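Govindasamy adds fold-state estimator to Woltine control software

2025-04-22

Govindasamy has released an update to Woltine, its control and planning package for two-armed manipulators, that replaces fixed fold scripts with an estimator that re-plans after each grasp. The release also changes how the two wrist cameras are synchronised with the head camera. 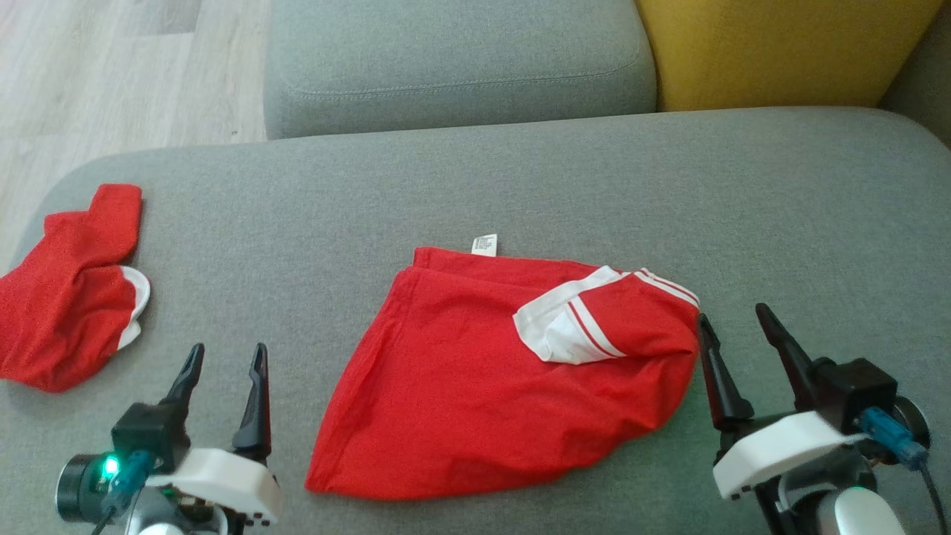
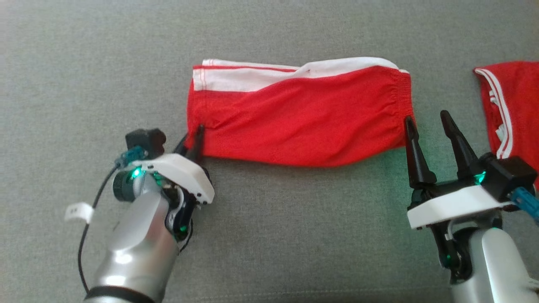
Two-armed handling of red and white garments on grey fabric, seen from the head camera.

Earlier versions of Woltine treated folding as a fixed sequence. The software found the outline of a garment, matched it to a template and ran the motions for that template from start to finish. If a corner slipped out of the fingers partway through, the remaining motions ran anyway.

The new module, called Cavitel, keeps a running estimate of where the edges and corners of the cloth are and how many layers lie between the fingers. The estimate is refreshed at 40 Hz from the head and wrist cameras. After each grasp the planner compares the estimate with what it expected and chooses one of three actions: continue, regrasp or flatten. A full re-plan is limited to 500 milliseconds. If the planner runs over that limit, both arms hold position and the event is written to the log.

Soft surfaces were a particular target of the work. On a rigid table the height of the support is known and the fingers can approach at a fixed clearance. Upholstery gives under load, and a finger pushed into it can pick up the cover along with the garment. Cavitel fits a local surface around each grasp point and sets the approach depth from wrist torque, with the camera height used only as a starting value.

Colour is given less weight than before. The previous segmentation step tended to merge two garments of the same colour when they lay close together. The new one relies more on trim, hems and changes in surface texture, and assigns each garment its own label, which is kept while an arm passes in front of it.

In Govindasamy's internal trials in January, the module was run on 36 garments, mainly T-shirts, shorts and other light sportswear. The company says regrasps accounted for about a third of total handling time, and that elastic waistbands were the hardest feature to estimate, as the gathered fabric hides the true edge. It has not published completion rates.

Recordings from the trials can be replayed in Zesosura, the company's log viewer, which now shows the cloth estimate as an overlay next to joint positions and gripper commands. Operators can step back to any grasp, alter the planner settings and see which action would have been chosen. The replay does not simulate the cloth after that point.

Woltine users on the current version can install Cavitel as an optional package. Existing fold templates will load without changes, but wrist cameras have to be recalibrated, as the new timing model is not compatible with the old calibration files. Support for the template-only planner will continue for 2 more releases.

Release notes and the calibration procedure are available from the downloads page for registered users.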